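Magazine > Features > Machines at Work
Search this site Enter keywords

Teaching by the thousand

At Clutora, on the second floor of an old glove warehouse in Toledo, the working day starts with a list of chores. Pick up the dish. Put it on the rack. Move the cube. Go back to the start and do it again.

The company gathers examples for Grumov, a learning system meant to run two-armed robots. Grumov isn't given rules for handling a basin or a cube. It is given recordings of the job being done, with every joint angle stored, and it works out its own way from those. The first set, finished in June, held 1,104 recordings.

Most of them never touched a real table. Operators wear a headset and steer a pair of simulated arms, one with each hand, and the software moves the objects a little before each new try. 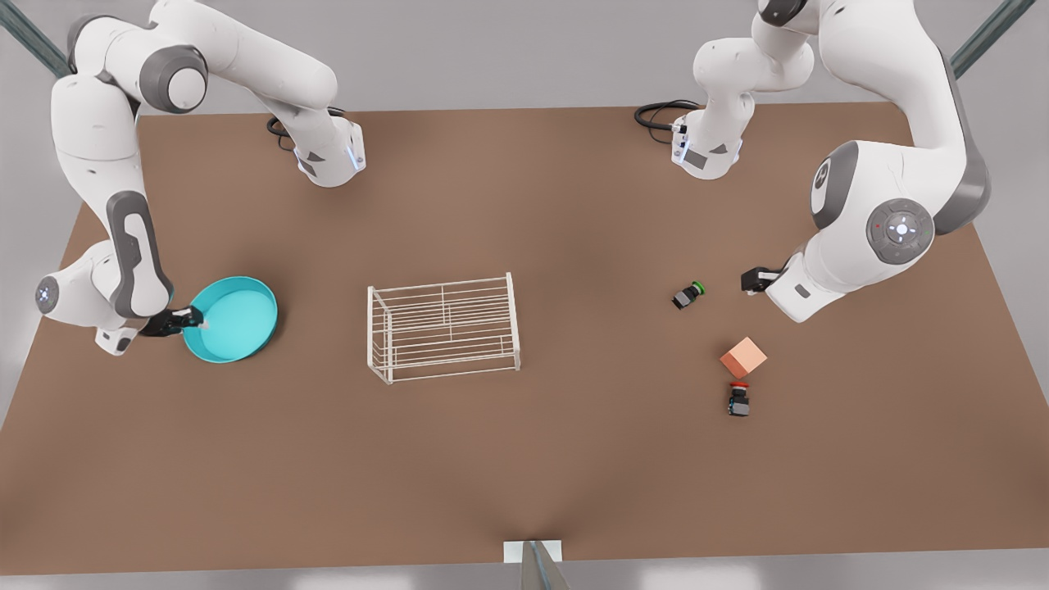 Tarcísio Assunção runs the recording room. He used to program welding cells, and he says the hardest habit to drop was wanting every run to look the same.

"If all the runs match, the system learns one path and nothing else," he said. "I want the slow ones too. I want the one where you miss the rim and come back for it."

A single try lasts roughly 15 seconds. Operators work in pairs and trade places every hour, and there are 6 of them on a normal shift. A run gets thrown out if an arm passes through an object, a fault the simulator still allows now and then - mostly with thin parts such as wire.

The kept runs go to Utevance, a smaller firm across the river, where reviewers mark the start and end of each grasp. Assunção would like that step done in his own room. Labels come back after four days, and by then the operators have moved on to another chore and can't remember why a run went the way it did.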